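Spent Tuesday sorting the stuff that piles up on the marble-patterned table. It's mostly old phones and the stands that go with them, plus garden tools that should have gone outside in May.

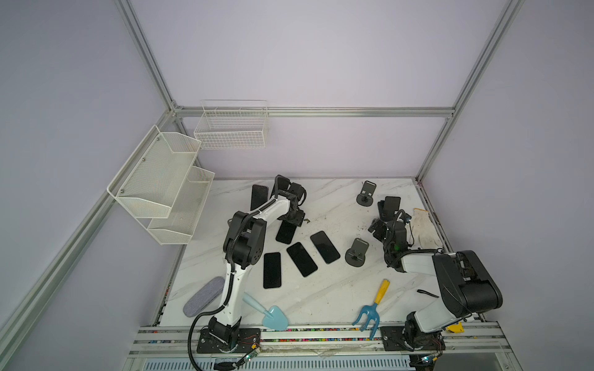

My plan was to give the wire baskets a job. Olesia wanted the phones in the big one on the back wall, but I'd like to see the screens, so they stay on stands. The tools can go in the two-tier rack on the left - short handles, they should fit.

I bought the stands from Dornus, up to 4 at a time, whenever they were marked down. The ones with a round base are my favorites. They take up less room than I expected and I can turn them with one hand.

Phones lying flat are the ones I still need to wipe and charge. Petro is getting 2 of them once that's done.

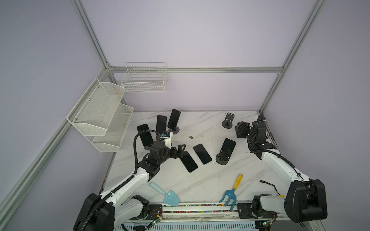

## Still to do

- Ask Yevhen if he wants the kids' garden tools
- Label the chargers
- Find the other work glove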